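The Case for Keeping the Evening Bulletin

The proposal before the Pandham Broadcasting Trust would end the half-hour local bulletin in April and replace it with a stream of short items, published through the day and read on a telephone. The Trust describes this as a change of format. In the view of this column it is a reduction in service, and it should be declined.

The financial argument deserves a fair hearing. The bulletin employs 16 people and occupies a studio at Gitbridge whose lease is due for renewal. Audiences have fallen in each of the past several years. Ciarán Ó Dubhghaill, writing for the Trust, notes that a single online item on the closure of the Moriarty Road crossing was opened 3,197 times in one afternoon, a figure that few regional programs could match for any one report. His paper is careful and its numbers are not in dispute.

What the paper does not measure is attention. An item that has been opened may have been read to the end, or it may have been abandoned at the headline. A scheduled bulletin asks the viewer to sit through the water board in order to reach the hurling results, and a good many residents have learned what they know of the water board in exactly that manner. Public knowledge of dull matters depends on such arrangements. Once every item must attract its own reader, the dull matters will be the first to go unreported.

The Trust held a consultation over the winter and received 469 responses. Of these, 440 favored retaining a fixed evening program in some form. The Trust's summary gives this result one sentence and then observes that respondents were older than the population at large. That is true. Older residents also pay the levy, vote in local elections and attend planning hearings, and it is difficult to see why their preference should be discounted on grounds of age.

Treasa Duggan, in her submission on behalf of the Pruka residents' association, made a further point that merits a reply. Households in the upper valley have poor mobile coverage and dependable broadcast reception. For them the proposed service would arrive late or in pieces. The Trust has promised to keep coverage under review, but it has offered no date and no budget for doing so.

A sensible compromise is available. The bulletin could be cut to 20 minutes, the studio shared with the schools service, and the online items prepared by the same newsroom from the same reporting. Rónán Cronin costed an arrangement of this kind two years ago, and his paper was never put to a vote. It should be taken up again before the lease lapses.

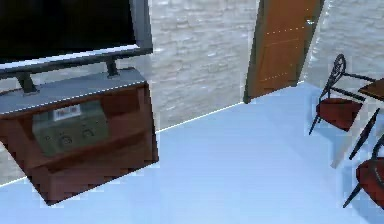

Should the Trust proceed regardless, it ought at least to publish the full consultation responses and commit to a formal review after one year, with restoration of the bulletin among the options considered. The levy was introduced to pay for a local news program at a known hour, and any decision to spend it otherwise should be put plainly to those who pay it.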